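Keys and Key Rings at Damasceno – Gallery

Posted by Anderson Amaral
Filed under: Small Metal Things

These pages go with the January key sort at Damasceno. The front office had 30 sets in the drawer and most of the tags had worn blank, so everything came out, got matched to a door and went back on a ring or chain. The full list is on the Clivia page. Only the pictures and a few notes are here.

Chain or plain ring 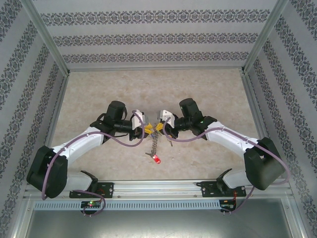

Short chains were used at Damasceno long before the flat split rings came in. A chain lets the keys hang free of whatever is holding the top end, and it is easier to find in a coat pocket. On the silver one, the small links make a loop and the pieces at the bottom fall off to one side. Chains like this do tangle if you store them in a pile, so they now go on hooks, one set to a hook. The old drawer is kept for blanks.

We bought 200 new tags from Clarkard in two sizes. The small size fits the chains. The large size is too wide for the hooks on the bottom row and will be used for the storage units at Bilell.

Rings in a bunch
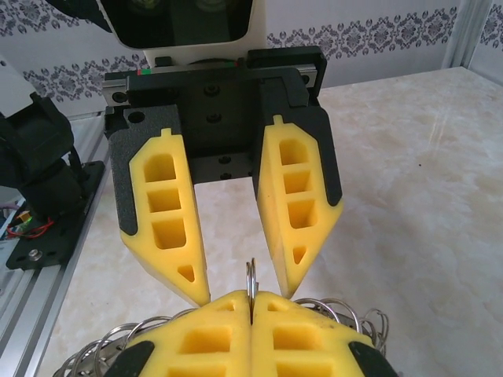 Split rings come in several widths, and the wider ones open up after a few years. If you can slide a fingernail into the gap without pushing, replace the ring. We threw out 20 for this reason. Rings linked through other rings are fine for a spare set, but they should not be used for anything that gets handed out daily – the outer ring takes all the pull.

The set for room 418 is still missing its second key. The lock was changed at some point and the old key was left on the ring, so for now there is one key that opens the door and one that opens nothing we have found. If you have a loose key with a square head, please drop it at the front office before Thursday.

Notes on the tags

Write on both sides, room number first. Pencil rubs off and ballpoint fades, so use the black marker in the top tray. Let it dry before you hang the set up. Spare sets get a line under the number.

Next gallery: padlocks and hasps, Bilell.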